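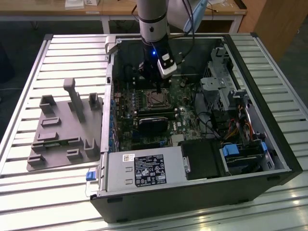

*Fig. 1. Arm over the CPU socket, case on its side.*

## 4. Processor station (Orason cell)

This is the step people used to dread, and now it's the fun one! The arm does the close work over the board — you set up, watch and decide.

1. Lay the case flat, open side up.
2. Set the fixture plate to the left of the case.
3. Choose **Socket** and check the view from the wrist.

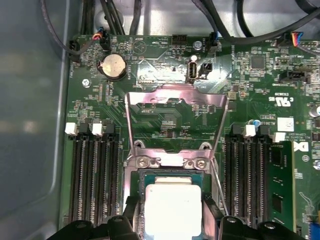
Flostetska wrote back after trying the draft that the new job is more looking than lifting, and asked for longer turns. Turns are now 2 hours, with 14 minutes between them.

4. Before you approve a grip, compare the finger positions with the processor's edges.

**Caution:** Press **Hold** before reaching into the case.
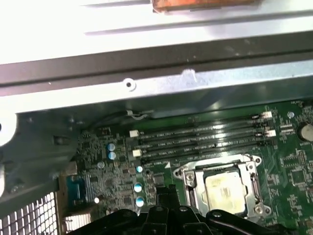
*Fig. 2. Load plate open, processor in the socket.*

5. If anything looks off, press **Hold** and call it. Your call beats the program's, every time.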